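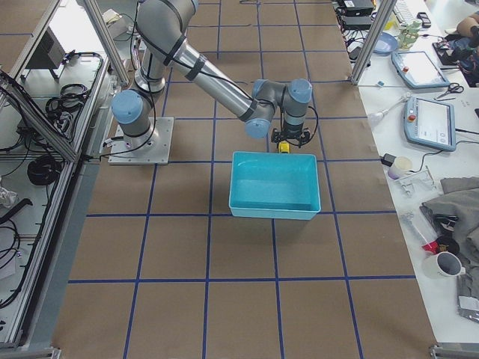 ¿A qué altura tiene que quedar una lámpara colgante sobre la mesa del comedor?

Entre 70 y 80 centímetros desde el tablero hasta el borde inferior de la pantalla, con techos normales. Nosotros solemos empezar en 75 y luego subir o bajar un dedo según quién se siente a cenar, que no es lo mismo una familia de altos que una de bajitos. Si el techo pasa de los tres metros, se puede subir un poco más sin que la luz se pierda.

Incidencia 206
Asunto: lámpara Riis de tres brazos, parpadea al bajar el regulador y cuelga torcida
Tienda: Kamurus, iluminación y comedor
Abierta: 11 de noviembre de 2025
Estado: resuelta, pendiente de una pieza

Mensaje del cliente

Buenas tardes, y perdonad de antemano, que me enrollo. Os compré la lámpara Riis en junio, cuando todavía no teníamos ni mesa (comíamos en la encimera, de pie, como los caballos), y la hemos colgado por fin este fin de semana. El salón y el comedor son una sola pieza, y la idea era que la lámpara marcase dónde acaba el sofá y dónde empieza lo de comer. Eso lo hace de maravilla, que conste. El problema es doble. Primero, cuando bajo la luz con el regulador de la pared a menos de la mitad, empieza un parpadeo finito que marea, sobre todo si estás mirando el plato. Segundo, la lámpara no queda centrada con la mesa y además se inclina hacia el lado de la ventana. La mesa es la Jirnus extensible, cerrada. He probado a mover la mesa, pero entonces no se puede abrir el cajón del aparador, y mi pareja ya me ha dicho que el aparador no se toca.

Las bombillas son unas que tenía yo por casa, de las de vela. El regulador estaba en la pared cuando compramos el piso y no sé de qué año será. Os agradezco cualquier idea antes de llamar a un electricista.

Un saludo,
Iñaki Valcárcel

Respuesta de Kamurus

¡Hola, Iñaki! No te disculpes por nada, que con un mensaje tan completo nos ahorras la mitad de las preguntas. Vamos por partes, primero el parpadeo y luego lo torcido, porque casi seguro que no tienen nada que ver lo uno con lo otro.

Sobre el parpadeo: mira, por favor, la caja de las bombillas o la letra pequeña del casquillo y dinos si pone "regulable" o "dimmable". Muchas bombillas LED de vela no lo son, y con el regulador arriba del todo parecen funcionar bien hasta que lo bajas. Mira también si en el regulador hay alguna indicación de vatios mínimos. Los antiguos se pensaron para bombillas incandescentes, y tres LED juntas consumen tan poquito que a veces el aparato no llega a su mínimo. Para sacar el mecanismo de la pared hay que cortar antes el diferencial, y si no te ves con ganas, con lo que ponga en la tapa nos apañamos.

Sobre la inclinación: en la Riis el cable pasa por un prisionero pequeñito que está debajo del florón. Si se aprieta con el cable un pelín girado, la lámpara se va siempre hacia el mismo lado. Con la luz cortada, afloja media vuelta, deja que cuelgue sola un minuto y vuelve a apretar sujetando el cuerpo con la otra mano.

Segunda nota del cliente

Ya estoy aquí otra vez. En las bombillas no pone regulable por ningún lado, y en una de ellas pone directamente lo contrario, con un dibujito tachado. Culpa mía. En la tapa del regulador he encontrado, con linterna, "75" y una W detrás, y luego "1.000" y otra W, así que entiendo que va de 75 a 1.000 vatios. Mis tres bombillas suman quince. Lo del prisionero ha funcionado a medias: antes se iba claramente hacia la ventana y ahora casi no, pero de noche, con el reflejo en el cristal, se nota.

Lo de que no quede centrada sigue igual. El punto de luz está a unos buenos cuarenta centímetros de donde me gustaría.

Respuesta de Kamurus

Pues ahí tienes el parpadeo explicado del todo. Con un mínimo de 75 vatios y quince enchufados, cambiar solo las bombillas seguramente mejoraría la cosa, pero no te la quitaría. Nuestra recomendación es cambiar las dos cosas a la vez: bombillas regulables de tono cálido (2.700 es lo que más nos gusta para comer; hasta 3.000 kelvin sigue siendo agradable, y a partir de ahí la comida empieza a ponerse triste) y un regulador para LED. El nuestro es el Listusow, que cabe en una caja de mecanismo normal, pero cualquier otro que sea para LED y que admita cargas bajas te servirá.

Para centrarla tienes dos caminos. El primero es un gancho desplazado: se atornilla al techo justo encima del centro de la mesa y el cable hace una curva desde el florón hasta allí. Necesitas cable suficiente, y la Riis trae metro y medio, así que con cuarenta centímetros de desvío vas sobrado si tu techo es corriente. El segundo es una placa alargada que tapa el punto original y saca la lámpara por un extremo. Queda más discreta, aunque a nosotros la curva nos parece simpática, sobre todo en un espacio abierto donde todo lo demás son líneas rectas.

Antes de taladrar, un truco casero: ata un peso a un hilo, pégalo al techo con cinta de carrocero y déjalo colgando un par de días. Pon la mesa como la usáis de verdad, con las sillas fuera, y mira también desde el sofá. Si soléis extender la Jirnus cuando hay visita, recuerda que crece solo por un lado y que el centro se desplaza.
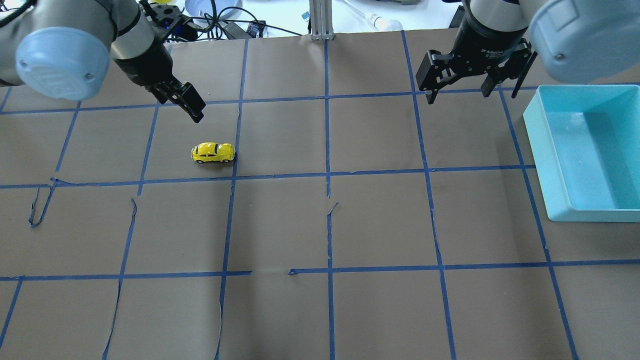

Tercera nota, Iñaki: lo del hilo ha sido mano de santo, porque yo habría hecho el agujero donde no era. Con la mesa cerrada el centro me caía en un sitio y con la mesa abierta en otro, y al final hemos elegido un punto intermedio que no molesta en ninguno de los dos casos. El gancho ya está puesto. El regulador lo cambió mi cuñado con el diferencial bajado y las bombillas nuevas no parpadean ni al mínimo, ni siquiera con la tele apagada y todo a oscuras, que es cuando más se notaba. Me queda esa inclinación mínima. ¿Puede ser el prisionero? Al apretarlo la última vez noté que la cabeza patinaba.

Respuesta de Kamurus

¡Qué alegría! Y sí, si la llave patina, el prisionero está pasado de rosca y no sujeta por igual. No lo fuerces más. Te mandamos uno nuevo con su llave, sin coste, en un sobre acolchado que entra por el buzón. Mientras llega, la lámpara puede seguir colgada, porque el peso lo aguanta el tensor interior y el prisionero solo la orienta.

Cuando lo cambies, limpia antes la rosca con un bastoncillo seco y aprieta hasta notar resistencia, sin pasarte. Si aun así se inclinara, comprueba que las tres pantallas estén enroscadas hasta el fondo, que una a medio enroscar también tira para su lado.

Nota interna: enviar prisionero y llave para Riis de tres brazos. Añadir a la ficha del producto el aviso de que las bombillas deben ser regulables si hay regulador en la pared. Cerrar cuando el cliente confirme el montaje.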